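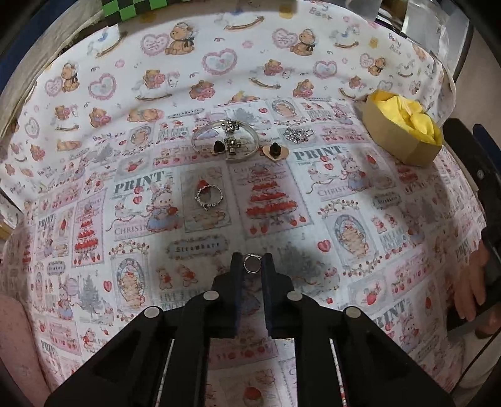

plaka_attic wrote:
I'd get all of the silver out of that pile first and worry about the rest afterward. Silver goes dark sitting up against who knows what else, and you'll be rubbing at it for an hour. Do you have any small zip bags in the house?

Ans Vanhove wrote:
I do, a whole drawer of them! Thank you for answering so quickly. I should have given everybody a bit more to go on. My aunt passed her jewelry on to me in January (she's fine, she just moved to a smaller place and says she's done with earrings) and it all came together in one bag, rings and pendants and brooches in a happy jumble. None of it is worth much, I think, but I'd like to be able to find a pair of earrings in the morning without tipping the lot out. I've put an old sheet down, the one with the teddy bears and the rabbits in blue dresses, and I'm going piece by piece. For now I have the round cardboard box with yellow tissue paper in it, and I was going to use that for the things I wear most. Is tissue all right?

starard wrote:
Tissue is fine for a brooch, but please don't put rings in it. I lost a little plain band in crumpled tissue once and very nearly threw it out with the paper. It went all the way to the recycling bin in the garage before I thought to check! Rings want a roll of some kind, even a rolled-up washcloth in a shallow dish, so they stand up and you can see them.

boersma50 wrote:
I'm going to disagree with starard a little, in the friendliest way. I've kept rings in tissue for 30 years and never lost one. You fold it flat, you don't scrunch it. What I would not do is put the ring with the red heart stone in with the other rings, whatever you choose. Stones knock together and they scratch the bands too. Give that one its own little bag or an old pill box.

starard wrote:
Well, folded flat, yes, I'll give you that. But hers is crumpled and I stand by the washcloth.

plaka_attic wrote:
For the heart-shaped earring, leave the rubber back on it all the time, even in the box. And if you have a single with no partner, don't throw it away. I kept one in a jam jar up to 50 weeks and the other one was in a coat lining.

Ans Vanhove wrote:
Oh, I'm so glad you said that, I was just about to start a "give away" pile and the black one was going to be the first in it. I'll go through the bottom of the bag again. What about the clear plastic bangle? I've been dropping small things inside it as I go so they don't wander off, and it works so nicely that I'm half tempted to leave it that way.

boersma50 wrote:
As a corral while you sort, lovely. For keeping, no, the first time you pick it up everything stays behind or goes on the floor. And I'd keep the brooch away from plastic you like, rhinestones can scratch it.

clullport_jen wrote:
Could I put in a word for an egg carton? Everyone laughs until they try it. One cup for a cross pendant, one for a flower charm, one for whatever odd bits you can't place, and the lid closes over the lot. I keep mine in the dresser and it hasn't cost me a penny.

starard wrote:
I did laugh, Jen, and now I'm eyeing the eggs in my refrigerator.

Ans Vanhove wrote:
Egg carton it is for the small silver, with a bag around each piece, and a washcloth roll for the plain rings. The heart ring gets a pill box. The brooch can have the yellow tissue to itself, it looks so cheerful in there. Does anyone know if baking soda is safe on a twisted band? My aunt swears by it and my neighbor told me never to do it.

plaka_attic wrote:
Your neighbor is right if there's a stone in it. Warm water, a drop of dish soap and a very soft toothbrush, and dry it well before it goes in the pill box.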